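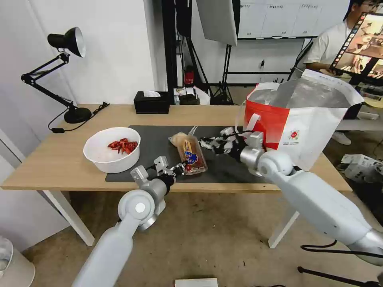
Chapter 8
Drying and Packing Food

Food spoils when bacteria, yeasts and molds grow on it. All of them need water. Take enough water away and growth slows or stops, and this is why a dried red chili pepper keeps for months when a fresh one goes soft in a couple of weeks.

Drying is one of the oldest ways to keep food. In the hill town of Muner, growers still spread peppers on flat roofs after the harvest and bring them in before the evening dew. A small plant in Grileo does the same job in heated cabinets – 8 hours at 132 degrees Fahrenheit.

Packing is the second half of the work. A dried food left open takes up water from the air again. Clear plastic film slows this down and lets the buyer see the food, but it also lets in light, and light fades color.

Section 8.1 deals with water in food. Section 8.2 covers films and seals. Read the storage table on page 40 before you start the exercises.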